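The Small Drawer Report

Every household and every workplace owns at least one small cabinet with a drawer in it, and every one of those drawers has been promoted well past its abilities. It starts out holding stamps. Within a month it holds stamps, a dead watch battery, the key to something and a sauce packet. Yayra Zakaria, who edits the Tidy Corner for this newsletter and has never, to our knowledge, owned a sauce packet, asked readers back in November to write in about theirs. We received 49 replies. Of these, 25 were complaints about other people's drawers.

The rest were more useful, and a few were brave. One reader on the Grollton side emptied hers onto the kitchen table and found six tape measures, all of them bought because she couldn't find a tape measure. Another wrote to say that his drawer hadn't opened since he moved in, and could we recommend anything. (We recommended pulling harder. He has since written again, and we have no further advice.)

The best method we heard, and the one Yayra now preaches, begins with getting the thing up on a table. You can't sort a drawer properly while crouching. Put a mat or a folded towel under the cabinet so the tabletop survives, open the drawer, and get everything out before you form an opinion about any of it.

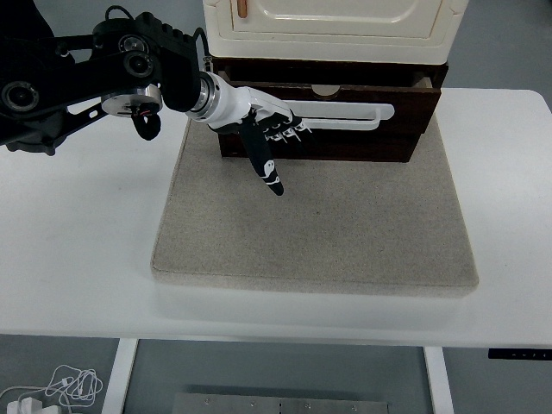
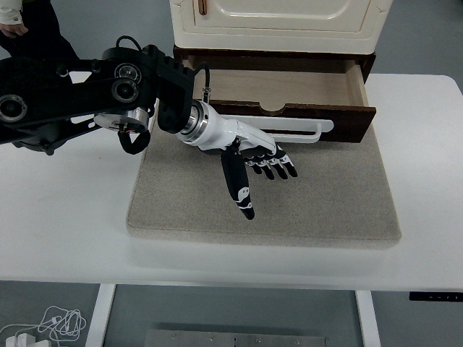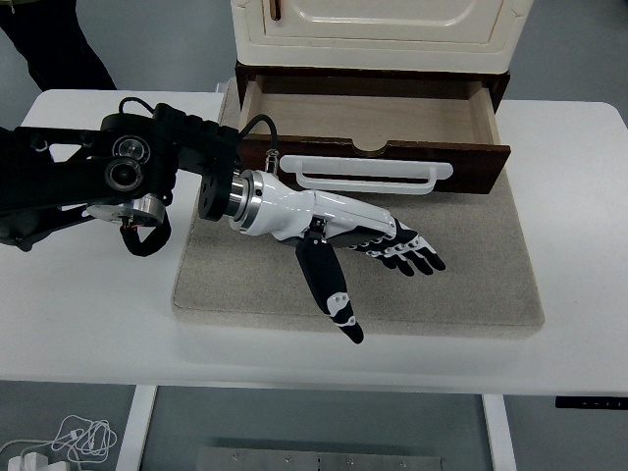
Dark wood drawer below, cream cabinet on top, felt mat under the lot.

Then leave it empty overnight. This is the hard part. An empty drawer exerts a pull on the average adult that science has yet to look into, and by breakfast somebody will have put a pen in it. Take the pen out. Wipe the inside with a barely damp cloth, check the handle while you're there, and tighten it if it wobbles. A bit of candle wax along the runners does more good than any spray, and you probably have a candle. It's probably in the drawer.

When you do start putting things back, pick one kind of thing. Yayra allows two if they're related — batteries and the flashlight they belong to, say — and will hear appeals on a third. The Isaksson household wrote in to defend nine categories, on the grounds that their system has worked for years. We asked where the scissors were. They're getting back to us.

As for the pile left on the table, sort it the same day. Keys that fit nothing can go in the metal recycling, along with whatever hope you had of opening the shed. Instruction booklets for machines you no longer own can go too. Rubber bands keep badly, so pull each one before you save it, and look away when you do.

Next time Yayra takes on the cabinet part, where there are doors to hide behind and standards tend to be lower. Send her your worst shelf. Photos are welcome, but please close the refrigerator first — we had some trouble with that in November.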